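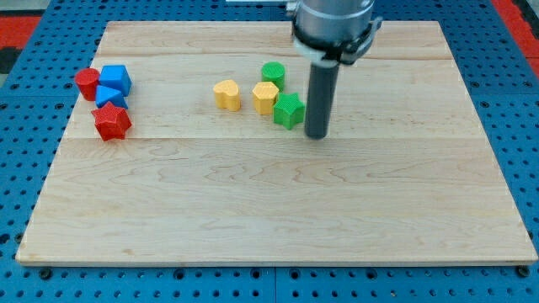
三拼木板与彩色几何块

本页收录Onduvberg工作台上的一组摆放记录,内容为一块三拼浅色木板和板上的彩色几何块。整理人:Dirceu Pimentel。条目按木板、台面、左侧、中部的顺序排列,编号沿用Brurnance器材目录。

木板
浅色木料,由三块板条拼接,纹理近似枫木。板条宽度不等,远端一条最窄,近端一条最宽,中段可见颜色较深的波状纹。拼缝为横向。器材目录编号393。

台面
蓝色金属孔板,圆孔等距分布。木板直接置于其上。孔板为Conport工作间的通用台面,更换木板时不拆卸。

左侧一组
红色圆柱直立,右邻蓝色立方体,立方体略有转角,两个立面可见。立方体前为蓝色三棱柱。最靠近操作侧的是红色五角星柱,表面有细密棱纹。本组只有红、蓝两色。

中部一组
黄色心形块与黄色五棱柱相邻,五棱柱位置稍靠前,两者均带棱纹。绿色圆柱在五棱柱后方,侧面有纹理;绿色五角星柱在圆柱前方,棱纹与红色星柱相同。

关于形状名称
目录中“星”指五角星截面的柱体,“心”指心形截面的柱体,“三角”指三棱柱。圆柱不再按高矮细分。颜色写在形状之前,例如“红星”“绿柱”。旧目录曾将五棱柱记作“五角”,容易与五角星混淆,自5月起统一改为“五棱”。

关于存放
几何块按颜色分格,存放于Alcaraz储物柜第13格至第22格,同色不同形的可放在同一格。木板单独平放,不与金属件叠压。清洁木板用干布,顺纹理方向擦拭;带棱纹的块件用软毛刷清理沟槽,不用溶剂。木板边缘如有毛刺,用400目砂纸轻磨,磨后除尘再入柜。

关于登记
取用时登记形状、颜色和件数,归还时逐件核对。缺件在备注栏注明,编号保留,不分配给其他块件。补件到位后沿用原编号,并在备注栏写明入柜日期。

页面更新:2020年1月2日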